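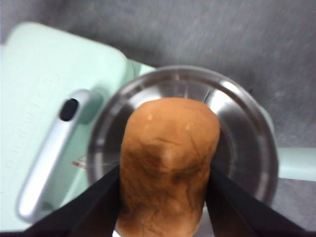

Petits pains au lait du matin : la méthode de la veille au soir

Je fais ces petits pains depuis des années et je ne m'en lasse pas ! La pâte se prépare le soir en une vingtaine de minutes, elle passe la nuit au frigo, et le matin il ne reste qu'à façonner, laisser gonfler et cuire. La mie est filante, la croûte toute fine, et l'odeur dans la cuisine à sept heures réveille même les ados (les miens, en tout cas).

La base de la recette vient de Catalina Orellana, ma voisine de palier à l'époque où j'habitais Nantes. Elle mettait beaucoup plus de sucre, j'ai baissé petit à petit, et j'ai ajouté le tangzhong, cette petite bouillie de farine et de lait cuite à la casserole qui garde les pains moelleux jusqu'au lendemain. Depuis, impossible de revenir en arrière.

Ce qu'il vous faut pour dix petits pains

Pour le tangzhong :
25 g de farine T45
125 g de lait entier

Pour la pâte :
375 g de farine T45 (ou moitié T45, moitié gruau)
110 g de lait entier froid
1 œuf moyen
40 g de sucre
7 g de sel fin
5 g de levure sèche de boulanger, ou 15 g de levure fraîche
50 g de beurre mou

Pour dorer :
1 jaune d'œuf
1 cuillère à soupe de lait

Côté matériel, un robot pétrin rend service mais j'ai longtemps tout fait à la main, sur le plan de travail, avec une corne et un peu de patience. Prévoyez aussi une balance, un grand saladier avec couvercle et une plaque garnie de papier cuisson.

Le soir : le tangzhong

Délayez la farine dans le lait froid, au fouet, dans une petite casserole. Mettez sur feu moyen et remuez sans arrêt. Pendant deux minutes il ne se passe rien, et puis d'un coup ça épaissit ! Quand le fouet laisse des traces bien nettes au fond, retirez du feu. La texture est celle d'une béchamel un peu serrée.

Versez dans un bol, filmez au contact et laissez tiédir. Il faut qu'on puisse y tremper le doigt sans rien sentir de chaud. Si vous êtes pressé, étalez-le dans une assiette et glissez-la au frigo dix minutes.

Le soir : le pétrissage

Dans la cuve, mettez le lait froid, l'œuf, la levure et le tangzhong. Ajoutez la farine, puis le sucre et le sel. Pétrissez cinq minutes à petite vitesse. La pâte est collante à ce stade et c'est très bien comme ça, résistez à l'envie de rajouter de la farine (j'ai gâché pas mal de fournées avant de le comprendre).

Passez ensuite en vitesse moyenne pendant huit minutes. Incorporez le beurre en trois fois, en attendant que chaque morceau ait disparu. Comptez encore cinq à six minutes. La pâte doit se décoller des parois et former une boule souple, lisse, un peu brillante.

Pour savoir si elle est prête, prélevez un bout gros comme une noix et étirez-le doucement entre les doigts. S'il s'affine jusqu'à laisser passer la lumière avant de se déchirer, c'est gagné. S'il casse tout de suite, redonnez trois minutes et recommencez.

À la main, comptez plutôt vingt-cinq minutes en tout, avec une pause de dix minutes au milieu, la pâte sous le saladier retourné. La pause fait une bonne partie du travail à votre place, profitez-en pour préparer une tisane.

La nuit au frigo

Mettez la boule dans un saladier légèrement huilé, couvrez et laissez trente minutes à température ambiante. Chassez l'air du plat de la main, recouvrez, et direction le frigo pour huit à douze heures. J'ai déjà poussé jusqu'à seize heures sans problème, avec un goût un peu plus marqué, presque briochin.

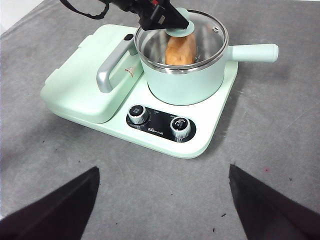 Peut-on sauter la nuit au frigo et tout faire le matin même ?

C'est possible, à condition d'avoir trois heures devant soi. Laissez la pâte lever une heure et demie à température ambiante, jusqu'à ce qu'elle double, puis reprenez au façonnage. Elle sera plus molle et collera davantage aux doigts, alors passez-la vingt minutes au frais avant de la diviser.

Le matin : diviser et façonner

Sortez la pâte et travaillez-la froide, c'est tellement plus facile. Pesez-la et divisez-la en dix pâtons égaux, autour de la même boule de départ, sans vous torturer au gramme près. Boulez chaque morceau en ramenant les bords vers le centre, puis couvrez d'un torchon et laissez reposer dix minutes.

Pour la forme allongée :

Aplatissez un pâton en ovale avec la paume.
Rabattez le tiers du haut vers le milieu, appuyez légèrement.
Rabattez le bas par-dessus, puis pliez en deux dans la longueur.
Pincez la soudure sur toute sa longueur.
Roulez doucement sous les deux mains en appuyant un peu plus aux extrémités.

Les premiers seront biscornus, les derniers superbes. Ma fille réclame toujours les biscornus !

Posez les pains sur la plaque, soudure en dessous, en laissant trois doigts entre chacun. Si vous aimez les bords tendres qui se déchirent, rapprochez-les : ils vont se toucher en gonflant et c'est délicieux aussi.

La deuxième pousse

Couvrez d'un torchon propre et laissez gonfler entre une heure et une heure et demie. En hiver, ma cuisine est glaciale, donc je mets la plaque dans le four éteint avec un bol d'eau très chaude posé en bas. En plein été, surveillez dès quarante-cinq minutes.

Appuyez délicatement sur le flanc d'un pain avec un doigt fariné. Si le creux remonte lentement en gardant une petite trace, vous pouvez préchauffer. S'il rebondit aussitôt, patientez encore un quart d'heure. S'il ne remonte plus du tout, enfournez dès que le four est prêt, ils seront un peu plus plats mais très bons.

La dorure et la cuisson

Préchauffez à 180 °C en chaleur statique (170 °C en chaleur tournante), et pensez à sortir la plaque avant si vous faites pousser dans le four. Ça m'est arrivé deux fois d'oublier.

Mélangez le jaune et le lait, badigeonnez au pinceau souple sans appuyer. J'aime bien passer une première couche fine, attendre cinq minutes et en remettre une seconde. La couleur y gagne énormément.

Enfournez à mi-hauteur pour quatorze à seize minutes. Tous les fours ont leur caractère : le mien chauffe plus fort au fond, je tourne la plaque au bout de dix minutes. Les pains sont cuits quand le dessus est bien doré et le dessous blond. Faites-les glisser tout de suite sur une grille et couvrez-les d'un torchon, la croûte restera tendre.

Trois variantes que j'adore

1. À la fleur d'oranger. Remplacez 10 g de lait de la pâte par de l'eau de fleur d'oranger et ajoutez le zeste d'un demi-citron. Parfait avec une confiture d'abricots.

2. Aux pépites de chocolat. Comptez 80 g de pépites, à incorporer à la toute fin du pétrissage, à petite vitesse. Mettez-les une heure au congélateur avant, elles fondront moins.
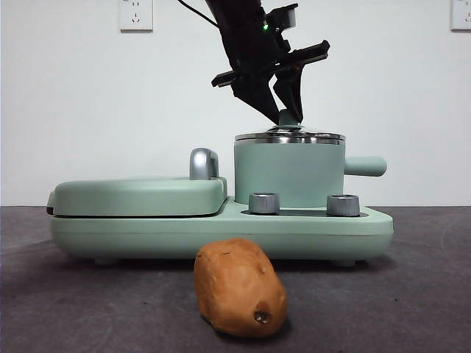 3. Version salée. Descendez le sucre à 15 g, montez le sel à 8 g et parsemez de graines de sésame ou de nigelle après la dorure. Ouverts en deux avec du fromage frais, du concombre et un peu d'aneth, ces pains font des pique-niques formidables.

Conservation et congélation

Une fois complètement froids, ils se gardent deux jours dans une boîte fermée. Le troisième jour, je les fends et je les passe au grille-pain, ou bien je les transforme en pain perdu (coupés épais, trempés généreusement, cuits au beurre, quel bonheur).

Pour la congélation, emballez-les par deux le jour même. Une nuit sur le plan de travail dans leur sachet, cinq minutes à 150 °C, et ils retrouvent tout leur moelleux. On peut aussi congeler les pâtons juste après le façonnage. Il faudra alors les sortir la veille au soir, les laisser au frigo toute la nuit, puis leur accorder deux bonnes heures de pousse.

Vos retours

Josefina Ulloa a essayé avec du lait d'avoine et de la margarine : ça marche, la pâte demande simplement une cuillère de farine en plus. Renato Rivadeneira les a faits en taille mini pour un goûter d'école, 31 pièces avec une seule fournée de pâte, cuites neuf minutes. Je n'avais jamais pensé à les faire si petits et c'est adorable !

Si vous testez avec une farine semi-complète, racontez-moi en commentaire quelle quantité de lait vous avez mise. Je tâtonne encore de mon côté, ma dernière tentative était un peu sèche et je compte recommencer en octobre, quand il fera meilleur allumer le four.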